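Running for the Water Board: What I Wish I'd Asked
Speaker notes, candidate information night, Perby Grange Hall
Nadine Sfeir

Start slow. People will still be getting coffee.

Good evening, and thank you for coming out. I'm Nadine Sfeir, I served two terms on the Perby town council, and I lost one race before I won any, so I feel I can speak to both sides of the experience. Nipon asked me to keep this to twenty minutes. Nipon has known me a long time and I think he was being hopeful.

Say hello to Napaporn Thongdee from the clerk's office, who has the filing packets at the back. Please take one even if you're only thinking about it. Taking a packet commits you to nothing, and it makes her drive over here worthwhile.

1. The race itself

There are 2 open seats on the water board this time, the Staker seat and the Derel seat. You file for one or the other and you have to live in that district. Check your address with the clerk before you print anything! The line runs down the middle of Stergiou Road, and I have known a perfectly good candidate to order his signs and then learn he lived on the wrong side of it.

(Pause here, let Chalerm raise his hand if he wants to. He said he wouldn't mind.)

Last time the Staker seat was decided with 1,908 ballots cast, and the winner had 1,124 of them. I like to read those numbers out loud, because when people hear the word "election" they picture television money and buses with faces painted on the side. What we have is almost 2,000 of our neighbors, a good many of whom you'll run into at the feed store whether you win or lose.

2. Knocking on doors

My first time out I had a speech. I practiced it in the car. I got as far as the second sentence on the first porch and the woman said, "Is this about the hydrant?" It was not about the hydrant, but from then on it was, and I stood there for half an hour and learned more about water pressure on that hill than I'd picked up in a year of meetings.

So bring a notebook. Write down the street and the complaint while you're still on the sidewalk, and then call the person back, even if all you have to say is that you're still looking into it. People are very forgiving of a slow answer – much less so of none.

Go in the late afternoon if you can. Skip suppertime. Close the gate behind you.

3. Money and forms

Keep a separate bank account, and keep it from the first day. Write down every contribution, including the lumber your brother-in-law gives you for signs. Prasert Yensuk handled my reports both times and he'll stay after tonight to show anyone how the forms work. He is patient, and I tested that.

4. What the job is like once you have it

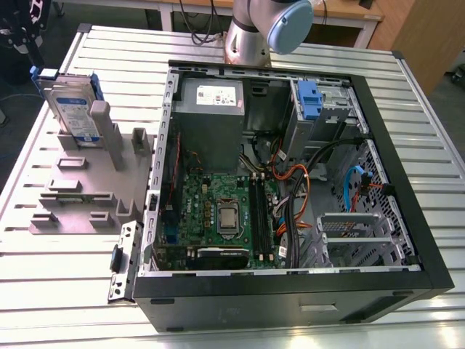 Most of a board member's work happens in the budget packet, and I'd like every one of you to read last year's before you file. It's long, and the lines that matter tend to have the dullest names. "Office equipment, replacement" is a nice one to start with. You have all seen a desktop computer with the side cover off and the hard drive out, standing on its end with its white label showing, and it doesn't look like a policy question. But the board has to decide how long to keep such machines going, what gets set aside for new ones, and who looks after the billing records kept on them, and you'll be asked to vote on it the same night as the rate schedule. Ask your questions before the meeting. The staff would much prefer a phone call at ten in the morning to a surprise at nine at night.

(If running long, skip the story about the culvert. If not running long, tell it, they usually like it.)

5. Questions

Take Chalerm's first, he'll have one. Repeat each question for the folks in back, the fan is loud.

If someone asks whom I'm supporting, say I haven't decided and that I'd like to see who files.

Remind them: packets with Napaporn, forms with Prasert, and Nipon needs the chairs stacked along the north wall.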